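Ticket: tidy-up routine stalls on soft items
Project: Holroyd, two-arm cell
Opened by: Oranuch Nuchit
Assigned to: Vichien Chantharasri
Status: open, priority lowered in September

Summary
Rigid items go back in the box at a rate we can live with. Folded or flexible items do not. Temari wants to know whether the pair can be quoted for a household pickup demo. Current answer is no.

Log

O. Nuchit: Ran 50 pickups on the soft set with the stock grasp policy. 14 completed. Most failures are the same one: the planner commits to a grasp point before the wrist view has anything sharp in it. Same result after a restart of both controllers.

V. Chantharasri: Checked calibration on both arms, within tolerance. Swapped the left gripper pads. No change. Depth estimate at close range is unusable on a plain surface, so the planner falls back to the last good value, and by then the fold has moved. Wrist view and cell view attached. 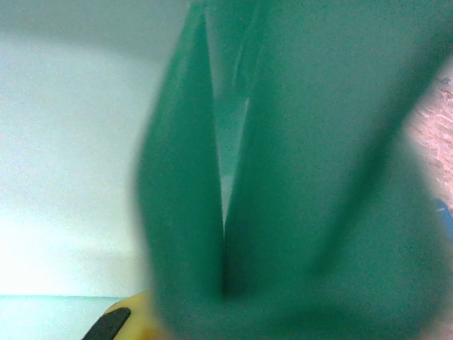
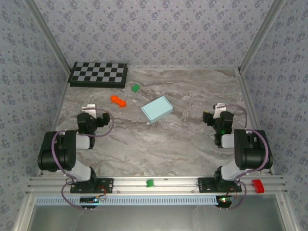 V. Chantharasri: Tried raising the standoff so the handover to the wrist view happens earlier. Helps with bricks, which did not need help. On folded material it closes on air or takes both layers.

W. Nakpan: Can we limit the demo to hard toys and call it a chore? Customer side asked about laundry and shop rags in the same sentence.

V. Chantharasri: Hard toys on a flat surface, yes. I would not call that tidying a room — a person clears the same table with one hand while on the phone. Rags, not this year.

O. Nuchit: Agree. Also the Fullthorpe build has a timeout of 4 seconds on regrasp. Too short for a second look. Please expose it as a parameter.

V. Chantharasri: Exposed as regrasp_wait. Default unchanged. Longer values reduce double-layer grasps on my bench, at the cost of cycle time. Need a full run before I put a number on it.

Next steps
Repeat the soft set with regrasp_wait raised, same items, same starting poses.
Chanida Thongdee to send the Hulia fold-edge model once it loads without the version error.
W. Nakpan to reply to Temari: rigid pickup only, no date for cloth.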